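About Drerkley Driving School

Drerkley is a driving school for people who live in Germany and would like to learn in English. We teach beginners, people who have a license from another country and need to exchange it, and people who have a valid license but haven't driven in a long time. Most of our students already work or study here. Many of them know the town well from the bus or a bicycle and have never seen it from the left front seat.

The school was opened 19 years ago by Felista Kinyua, with one car and a rented room that had six chairs in it. We now have three cars with manual transmission and two automatics. The classroom is bigger and has heating that works. Felista still teaches the theory evenings and takes the first practical lesson with nearly every new student.

How we teach

Lessons take place on ordinary roads at ordinary times of day. We do use a parking lot for the first half hour, so that you can find the pedals and stall the car a few times in peace. After that we go out. A student who learns only on quiet roads gets a shock later, and we would like you to meet delivery traffic, lane changes and long waits at lights while an instructor is sitting next to you.

A good part of any lesson is spent standing still behind somebody. We use that time. Your instructor will ask what you can see past the vehicle in front, which signs apply to you and which are for another lane, and how much room you have left. Tradesmen's vans are good for this practice, as you can't look through them and they may have pipes or ladders on the roof. Leave enough space to steer out without backing up. Watch the brake lights, and keep an eye on the signal too, because a green light doesn't mean the van is ready to go.

We also cover the yield sign mounted with a traffic signal, which confuses many people from abroad. While the signal is working, you follow the signal. If it is switched off, as some are late at night, the sign counts.

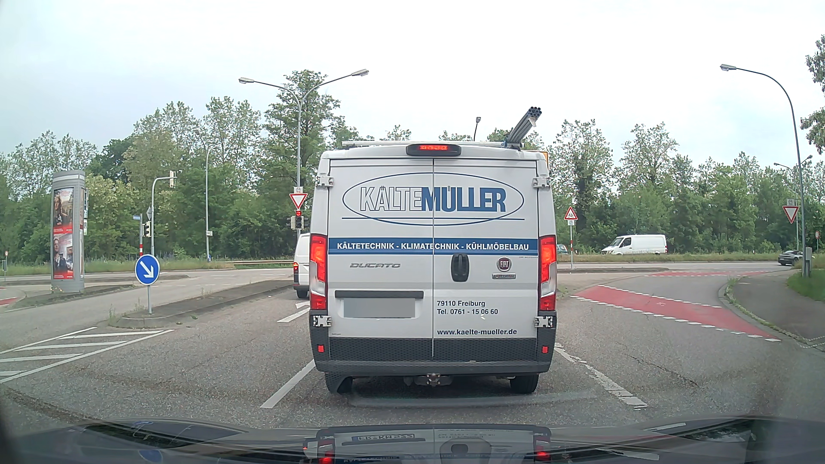 Jabari Nyaga: I had driven for eleven years before I moved here, so I thought four lessons would be plenty. I took nine. The driving was fine but I was reading the signs one at a time, and by the time I got to the second one I was past it. I would tell anybody exchanging a license to book the town route early and not leave it until the week of the test.

We hear this often from experienced drivers, and the booking form now has a box to check if you want the town route in your first two lessons.

Our routes

We have a set of practice routes, each with a name so that instructors and students can talk about them easily. They are all driven in both directions.

Burneden is the town route. It has the most signals and the most turning lanes, and it is the one we repeat most.

Chege is the residential route. It is slower but there is more to look for: driveways, side paths, hedges that hide whoever is coming, and junctions with no markings where the driver on the right goes first. Speed is the usual problem. A wide, empty road with a 30 limit feels as if it ought to be faster, and students drift up to 40 without noticing. We ask you to say the limit out loud each time it changes. It feels silly for a lesson or two and then it becomes a habit. The railroad warning triangle comes up in this part of the course as well, together with the small arrow plates that tell you which direction a warning is for. 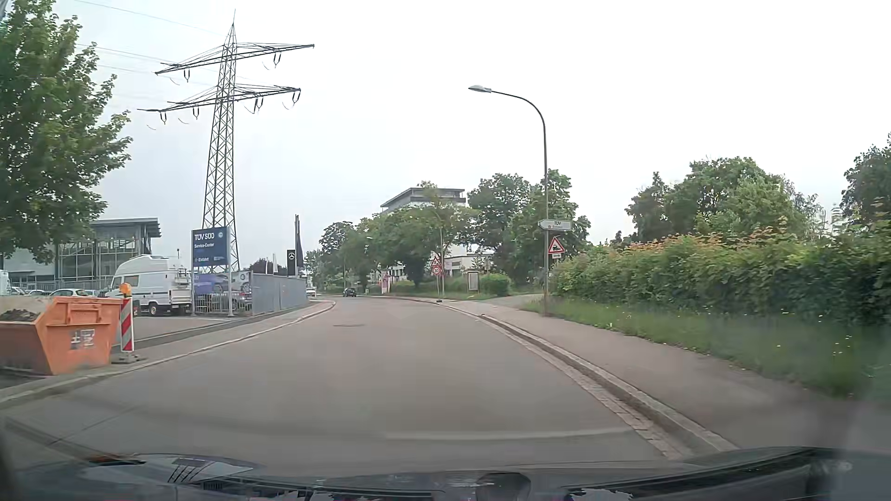 Poria is the country route, and we add it once you are comfortable at 30 and 50. It covers passing, farm vehicles, and braking from higher speeds. We do it at least once after dark.

Every student gets a printed sheet for each route with space for notes. Please bring it along. Instructors write on it at the end of the lesson, and if you have a different instructor the next time, they will read it before you start.

Lanes and junctions

If you asked our instructors what costs students the most trouble, most would say choosing a lane. The arrows on the asphalt are easy to see on an open road, but in traffic there is usually a car on top of the one you need. Look for them early, while you still have a choice. Once the line beside you is solid, you stay where you are and go where your arrow goes, even if it takes you the wrong way. We will find a place to turn around. No one has ever failed one of our lessons by going straight on.

Stop lines get their own exercise. You should stop before the line, close enough to be clearly first in the lane – not two car lengths back and not with the wheels over it.
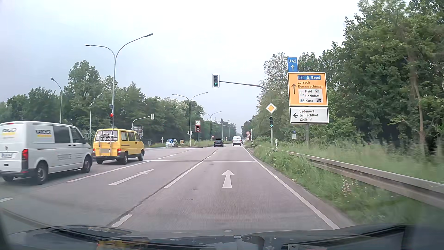
Before the practical test we do one full practice drive with an instructor you haven't had before. That person gives directions the way an examiner would and otherwise says very little. Afterward you sit down in the office for twenty minutes and go over it. If we think you need more lessons, we say so and tell you how many.

Practical information

Theory classes are held in the evening, starting at 6:30. A class has no more than 33 students, and you can join at any point in the course. Practical lessons run from 7 in the morning until 8 at night, and from March there are extra early slots. To cancel, call the office by noon the day before. Messages sent to an instructor's own phone during a lesson won't be read until the lesson is over.

The office is open in the afternoon. Bring your ID and, if you have one, your foreign license with its translation. Glasses too, if you wear them for driving.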